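Setting out a serve-yourself lunch table, April notes

Most help-yourself lunches fail at the table and get blamed on the sandwiches. A bit of thought about what goes where will save you a queue.
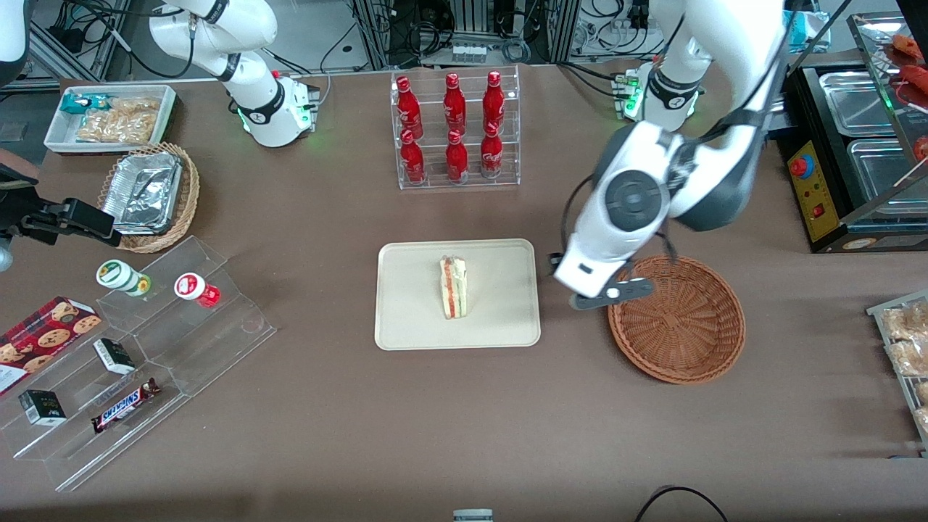 **How early should the table be laid?**

Dry things can go out the night before if the room is cool and your colleagues are honest. Sandwiches come out of the fridge last, 13 minutes before people arrive, which is my own figure and has survived several lunches at Mernberg.

## Laying it out

1. Wipe the table. Then wipe it again where you put the cloth down.
2. Drinks go at the back. A tiered bottle rack lets the rear row stand higher, so the red bottles at the back are as easy to grab as the ones in front.
3. Give sandwiches a tray with a raised rim, in the middle. Wrapped wedges will stand on edge and show their filling, which spares you writing labels and spares everyone else reading them.
4. Packets of crackers or crisps live in a small tray in a back corner. Put them at the front and they become lunch.
5. Use round wicker baskets for the odds and ends. One can take the crumpled foil trays as they empty; keep another clear for whatever turns up late – something always does.

## Topping up

Refill from the back of the table if you can reach. Zubaida Ghumman insists on swapping whole trays at 18-minute intervals, and she has done lunches for 50, so I let her.

Don't stack wedges more than two deep. The bottom ones go flat and get left for whoever is clearing up, i.e. you.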